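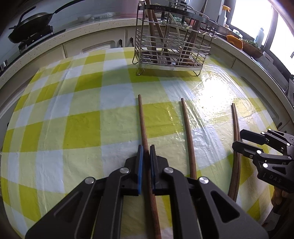

Software Engineer, Perception and Grasp Planning (thin objects)

Vorkbridge, Manipulation Software Group
Full time, hybrid, 2 openings
Reports to: Halldóra Þrastardóttir

About the position

The group writes the software that turns recordings from hand-held grippers into policies for two-arm manipulation in home kitchens. The current work package covers chopsticks and other long, thin utensils: picking them up from a table, sorting them and placing them upright in a wire rack. Our pose estimator performs acceptably on bowls and cups. It performs poorly on parallel sticks in contact with each other, on patterned tablecloths and under window glare. You will own that problem.

The recordings are processed by Brotatine, our in-house tooling for synchronization, calibration and replay. The thin-object set currently holds 1,562 episodes, of which 243 are held out for evaluation.

What you will do

- Replace the present box-based detector with a segment or keypoint representation that keeps adjacent sticks separate.
- Estimate the long axis and the tip/handle direction of each stick from a wide-angle, wrist-level view, including when part of it is hidden by a finger.
- Extend the grasp planner to handle two grippers sharing a small workspace -- collision checks between the tools are currently conservative and cost us cycle time.
- Model insertion into open wire structures. Depth readings on thin reflective wire are sparse, and the planner must tolerate missing geometry.

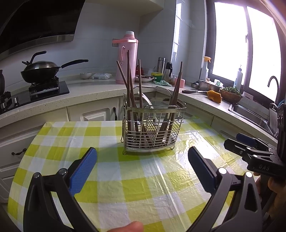

Required

- Strong C++ and Python, with production code you can discuss in detail.
- At least 4 years of work in robot perception, motion planning or a closely related field.
- Working knowledge of fisheye camera models, hand-eye calibration and visual-inertial odometry.
- Experience diagnosing failures from logs and recorded data, without access to the hardware.

Useful

- Imitation learning on real-world demonstrations.
- Time synchronization across several sensors.
- Maintaining tools used daily by people outside your own team.

Conditions

The office is in Gresholm. Two days a week on site are expected, more during integration periods. The position is permanent after a probation period. Relocation costs are covered on submission of receipts. The intended start is May; a later start can be agreed on.

How to apply

Send a resume and one page on a perception or planning fault you traced to its cause. Code samples are optional -- a link is enough. Cover letters are not read. The process consists of a call with Mounir Fahmy, a paid take-home task on a small set of episodes, and a technical interview with Natalina Zanetti and Zoriana Vasylenko.

Questions about the contract go to Wumpini Aidoo in Personnel. State the reference "thin objects" in the subject line.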